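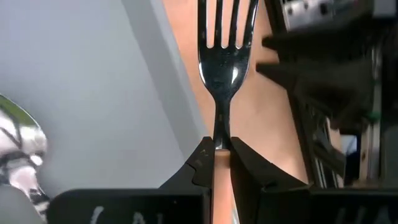 Soltstead hall gets its forks back

Thu 20 December

If you've eaten at the Soltstead hall any time this year, you'll know the cutlery drawer has been a sorry mess of odds and ends. Well, no more! The orange-handled forks are back on the tables in time for the Christmas lunch, and I for one am thrilled.

Khairul Nugroho found them in August while he was clearing out the store cupboard behind the stage – 400 of them, wrapped in old newspaper and packed into tea-towel boxes. I remember eating pavlova with one when I was 16, so you can imagine the noise I made when he rang me.

They've got four long tines, a dark metal neck and that lovely salmon colour on the handle, with a browner band up near the top. Shoshana Sorensen has been washing them by hand in batches (she won't let them near the dishwasher) and reckons she's nearly through the lot.

Knives are another matter. We're still short, so if you've got spares at home in any colour, drop them in to Ishbel Nisbet at the Moriarty Street door before Saturday. Lunch is at noon and there are still a few seats going.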